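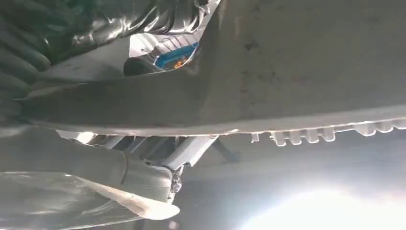 Endano is looking for a Parts Room Assistant to join us in October, and we would love it to be somebody who likes handling things and putting them where the next person can find them. We take in wheel trims and hubcaps from all over the county, sort them, match them up and send them out again to garages and to people who have lost one on a kerb. You will soon learn to look at the back of a part before the front. A row of small pale tabs along a grey edge may not look like much, but a good deal of our day is spent checking tabs and clips, and a trim with a bad one goes in a different place from a trim with none.

The post is part-time, 10 hours a week, in the mornings, and we can be fairly flexible with school runs and bus times. There are some 1000 parts on our books, so please don't worry about knowing them all by Christmas – Tiruwork Zeleke has been with us for years and still asks!
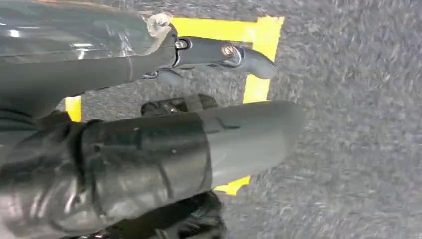 Close work with small parts: bolts, brackets and fingertips.

Most of what you'll do is unpacking, wiping down, checking for cracks, writing labels and putting things away. You'll be on your feet a fair bit and crouching now and then. We don't ask for any experience with cars, and you needn't drive. Neat handwriting is a great help, and so is a bit of patience on the days when three of a set match and the fourth plainly belongs to something else.

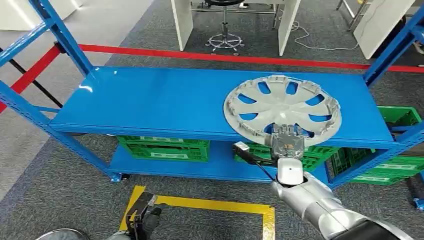 A hubcap on the blue metal shelving.

You would be working with Ans Aerts, who runs the parts room, and Afaf Jaber on orders. There is a proper lunch table, decent tea, and five weeks' holiday (pro rata).

To apply, send a letter or a short email to Stamatia Athanasiadis at Endano, Unit 43, Geston, telling us a little about yourself and which mornings suit you. No CV needed unless you have one handy. If you'd like to come and look round first, just say so and we'll put the kettle on.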